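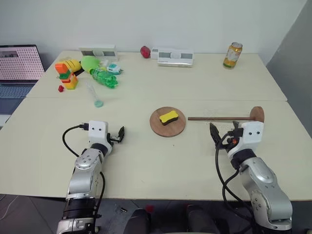

Wood care came up again at the end of last week's digest, and I said I would answer the oil question once I had time to sit down with it. I have oiled and scrubbed wooden kitchen things for a long time and I do fewer steps now than I used to. The part I would change first in most kitchens is the sponge. The yellow one sitting on the round board has a dark scouring layer on its underside, and that layer is where most of the trouble with wood starts. On a steel pot it does no harm that matters. On a board it lifts the grain a little at every wash, and after a season the surface feels fuzzy and holds on to whatever you cut there last. I use the soft side for the face of the board and save the rough side for a spot that is stuck hard, and then I go along the grain.

Here is the message I am answering, trimmed a little:

> Hello all. I have a round board, reddish wood, that I was told never to wash
> with soap. I have been wiping it with a damp cloth and salt. It has
> started to smell of onion and the surface is dull and pale in the
> middle. I bought a bottle of Drellix board oil and put it on in June,
> but it stayed sticky for days and I ended up wiping it off with paper
> towels. Did I do it wrong, or is the oil no good? Also, does anybody
> oil mallets and spoons, or only boards? I have a mallet with a long
> thin handle and I don't want the handle to split.
>
> And is there any point in a rim? Mine collects crumbs.

Taking those in order.

Soap is fine. I have used ordinary dish soap on every board I own. What does the damage is soaking. Wash the board, rinse it, wipe it with a towel, and stand it on edge so that air gets to both faces. A board left flat on the counter dries on top and stays damp underneath, and then it cups. If yours has cupped already, turn the hollow side down on a damp towel overnight and see where it is in the morning. Sometimes it comes back and sometimes it stays as it is.

For the onion smell, salt and half a lemon, rubbed in with the cut side, then rinsed. Leave it for a day before you decide whether it worked. If the smell is still there, the surface probably needs sanding. I go over the face with 220 grit, wipe it with a damp cloth, let it dry, and go over it once more lightly.

On the oil. I can't speak to the Drellix bottle, as I have never bought it. Sticky nearly always means too much was left on. Pour a small puddle in the middle, spread it with a rag to the edge, and wait 45 minutes. Then wipe off everything that will come off. The board should look a shade darker and feel almost dry. Do the other face the same day. Two thin coats are better than a heavy one, and the second can go on the next morning. If yours is still tacky in places, a rag with a little fresh oil on it will usually loosen the old.

I oil a board that gets daily use every 30 days in the winter, when the heat is on, and let it go much longer the rest of the year. Water tells you when it needs doing. If a few drops sit up on the surface, leave it alone. If they go flat and leave a dark patch, get the oil out.

Mallets and spoons, yes, the same oil. With a mallet I pay more attention to the place where the handle goes into the head. That is end grain and it takes in water faster than the rest. Don't let a mallet stand in the sink with the head down. I put oil into the joint with a cotton swab, wait, and do it again. A long thin handle doesn't need much, a wipe down its length is enough. If it has already started to split, oil won't close it — that wants glue and a clamp, and after that I would keep it out of the wash and only wipe it.

The rim. I like a slightly raised rim on a round board that is used for bread or for serving, as it keeps the crumbs off the table. For chopping it gets in the way of the knife, and the inside corner is hard to clean. Use an old toothbrush there. When you oil, run the edge of the rag around that corner last, or the oil pools in it and goes gummy. That may be where some of your stickiness came from.

One more thing, since somebody asked me off list about work space. Two tables pushed together do very well for this kind of job, but lay a sheet or some newspaper over the seam. Oil and sanding dust both find their way down there, and a pale top shows it. I learned that at the Kovura hall after a repair afternoon, and I was scrubbing the inside edges with a rag wrapped around a butter knife.

The Selvanayagam hardware store still has plain mineral oil on the bottom shelf near the paint thinner. Check that the label says food grade. They keep both kinds and the bottles are much alike.

I haven't tried the wax and oil mixes on anything except spoons. If somebody here uses them on a board every day, I would like to hear how long a coat lasts.

Posted October 16, 2023, by the Kovura list moderator
49 shares | 2 comments

Comments

Prukura reader: I use a beeswax mix on my bread board and it lasts me from one holiday to the next, but I only cut bread on it. My chopping board gets plain oil. The wax went white in the knife marks and I had to scrape it out.

Board owner from last week: Thank you, this helps. The sticky part was all around the rim, so I think you have it right. I washed it with soap last night and stood it up against the tile. Will try the lemon next and then the oil with less of it.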